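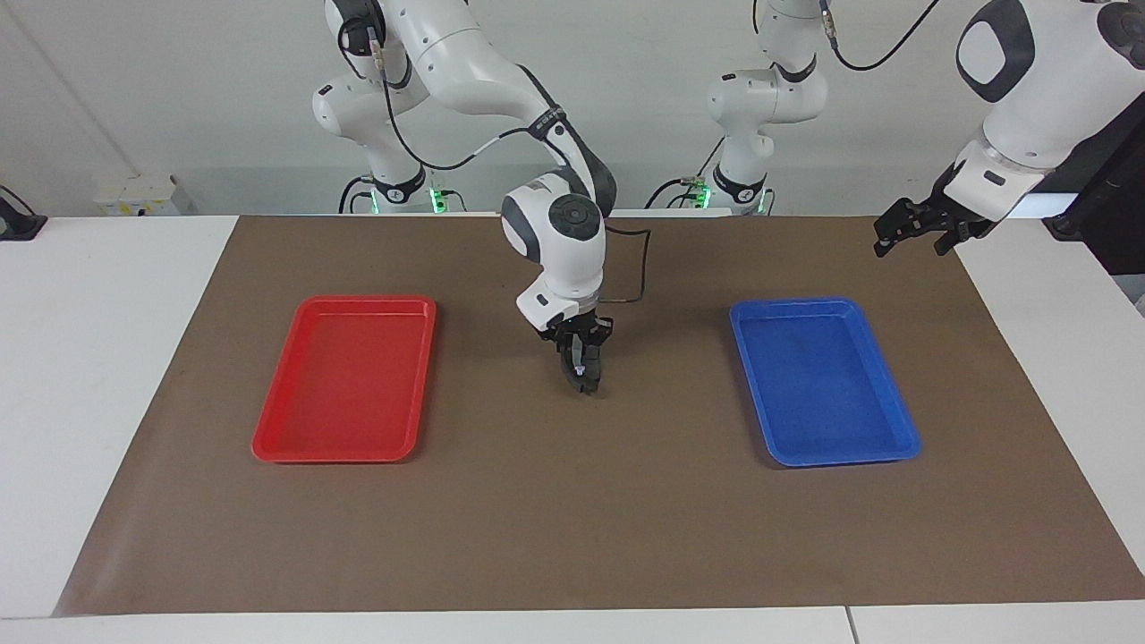

Photo: attached by requester, Rallham packing bench

Ticket 930: Brown paper won't lie flat, trays wander
Status: Open, then closed, then open again
Site: Rallham
Priority: Low (requester disagrees)

Wednesday, 9:10 am
Requester writes: Bench was re-covered with the new Nekden paper off the big roll. One sheet, brown, goes over most of the white tabletop. Red tray on the left, blue on the right, as per the layout card. By lunch neither tray is where I left it. Please advise.

9:40 am
Support: Have you tried taping the paper down?

9:42 am
Requester: Yes. I have met paper before.

10:15 am
Support: Looked at your photo. Both trays are a bit skewed, with the far ends leaning in toward each other. Layout card says parallel. Could you straighten them and report back?

11:30 am
Requester: Straightened. Ran 200 labels through, sorted into red and blue. Blue tray has moved toward the centre by the width of my thumb. Red has stayed put, which I put down to character.

1:05 pm
Support: Which tape?

1:20 pm
Requester: The Paucar low-tack, in a colour the catalogue calls "wheat".

1:25 pm
Support: That one is for masking skirting boards. Use the cloth tape from the second drawer, all four edges, then a small square of grip mat under each tray. Closing ticket.

3:50 pm
Requester: Reopening. Second drawer contains 2 rulers and a menu.

4:05 pm
Support: Cloth tape ordered from Prorkham. Minimum order was 300 rolls. Please clear a shelf.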